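Print | E-mail
Reading time: 2 min

1/ Regional boxing has a purse problem again, and I have a kettle on, so let's do this. Bastien Roussel has pulled out of the February card in Gillton. He says it's his hand. His hand was well enough to sign posters at the gas station last night, but I'm not a doctor.

2/ Some background for the people who only show up for title fights (welcome, wipe your feet). Roussel holds the Surkville light heavyweight belt. It's a nice belt. It was won in a hotel ballroom with a wedding going on next door, and you can hear "Shout" on the broadcast during the eighth round.

3/ The promoter, Royer, offered him the same money he got last time. Last time he was the challenger. A champion generally likes to see a bigger number, if only so he has something to tell his mother.

4/ Royer's position is that the building in Gillton holds 327 people and there's a limit to what you can squeeze out of them. I have bought a hot dog in that building. The limit is higher than you'd think.

5/ Roussel then asked for a cut of the stream. Royer said there was no money in the stream. Royer has also spent the whole winter telling sponsors the stream is the future of the sport. Both statements came out of the same man in the same sweater.

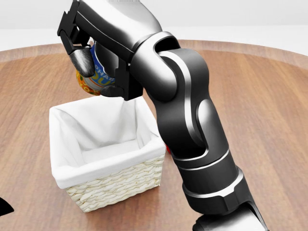 6/ So who steps in? The name going around is the kid from Stukeck, who is 2 and 0 and has beaten a roofer and another, older roofer. Good jab. Drops his right hand every time he throws it, like he's checking for his keys.

7/ I like the kid. I do not like him going ten rounds for a vacant belt when he has never been past the fourth. Royer calls this "a star-making opportunity." Managers have a different phrase for it and I can't post it.

8/ Also, is the belt even vacant? Roussel says no. The sanctioning people say they'll review it, and their last review took so long that both fighters had moved up a division by the end of it. One had moved to Portugal.

9/ For what it's worth I think Roussel is right on the money and wrong on the timing. You hold out before the posters are printed. Once your face is on the window of every laundromat in town, you've kind of agreed to something.

10/ And he's not young. He'll tell you he's 30. He has been telling us he's 30 for a good while now. Sitting out until summer is a fine threat when you're 24 and your knees still answer the phone.

11/ People keep asking what the gap is between them. I'm told 200 dollars a round. That's it. I've seen Royer spend more on a smoke machine, and the smoke machine set off the sprinklers in the away dressing room.

12/ Anyway, tickets are still on sale with Roussel's name on them. Refunds "at the discretion of the promoter," so good luck with that. I already have mine, row C, behind the pillar as usual.

13/ Update: Roussel just posted a picture of his hand in a bandage. It's the other hand.

Print this page | E-mail to a friend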